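Pullow Noodle Night Set: two months of soup later

I should say up front that I did not need more spoons. I have a drawer that sticks because of spoons. But my old takeout chopsticks were splintering, I'd been eating ramen with a cereal spoon like a person who has given up, and when I saw the Pullow set at the Tandgate kitchen store in March I picked up the big wooden spoon and did not put it down again until I was at the register.

What you get is simple: one large wooden spoon, a pair of wooden chopsticks, and a white ceramic soup spoon with a black edge. No stand, no pouch, no recipe booklet. It comes in a plain cardboard sleeve with the item number (1052) stamped on the end, and the whole thing fits in a drawer.

The wooden spoon first, because I love it. The handle has a curve to it, and the curve does more than look nice. When I'm scraping down the sides of my stockpot my wrist stays straight, and I can get the rim of the bowl flat against the bottom without tipping my elbow up over the steam. It has a glossy finish, which I was suspicious of. Glossy wooden spoons I've owned before went dull and fuzzy in a couple of weeks. I've used this one most nights, in miso broth, in chili, in a batch of caramel I had no business making at 11 p.m., and it still wipes clean with one pass of a sponge. I hand wash it. Please hand wash yours too!

It's deep enough to serve with as well, so I've stopped dirtying a ladle for anything chunky. For thin broth you'll still want the ladle. I tried to serve egg drop soup with it and got a good amount down the side of the pot.
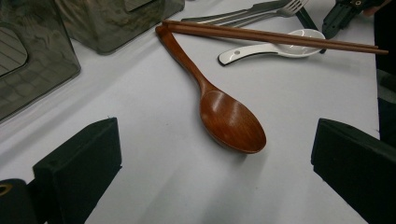 Moataz Zerouali wrote in to say he's had the same set for a year and the wooden spoon is the only part he'd buy again. He finds the chopsticks too smooth for rice noodles and keeps a cheap unvarnished pair for those nights. His other tip was to rub a little food-safe oil into any spot that starts to feel rough, and to leave it overnight before using it again.

I get what he means about the chopsticks, and it's my one real grumble too. They taper nicely and they're thick enough at the top that my hand doesn't cramp, but slippery food is slippery food. Udon is a fight. Wheat noodles, dumplings, and anything with a sauce that clings are all fine. My son learned on these and he went straight for the dumplings, so I consider that a successful field test (he's six, and highly motivated by dumplings).

Now the ceramic spoon. I had never owned a proper one and I feel a bit silly about that. You can get broth, a bit of noodle, and half a mushroom in one mouthful, and it doesn't get scorching hot against your lip the way my metal spoons do. The handle is curved and has a little round hole near the end, so I put a small hook inside the cabinet door and it lives there now, away from the heavy stuff. I've dropped it once, onto a rubber mat, and it survived. On tile I wouldn't like its chances.

My mother has a set of soup spoons she bought in 1992 and still uses every Sunday lunch, and hers are thinner at the lip than this one. I noticed the difference when I ate at her place. It's a small thing and I'd forgotten it by the second bowl, but if you grew up with the thin kind you may notice.

I also looked at the Morlow version before buying. It has two pairs of chopsticks and no big spoon, so it's really meant for the table and not the stove. If you already have a stirring spoon you love, that might suit you better. There's a Hajji one as well that a reader, Theophilus Acheampong, swears by, and I'm hoping to try it once I've talked myself into another hook on the cabinet door.

Who would I give this to? Anyone moving into a first apartment, and anyone who makes soup from a packet and would like it to feel more like dinner. For a family you'd need extra soup spoons, and as far as I could see the store doesn't sell them singly, which is a shame. I'd take three more tomorrow.

Care notes, for those who always ask: no dishwasher for the wood, no soaking, dry it standing up if you can. The ceramic spoon goes in the top rack of mine and has come out fine every time.

I'm making the mushroom broth again tonight, and I'll post the recipe when I've settled how much ginger is too much.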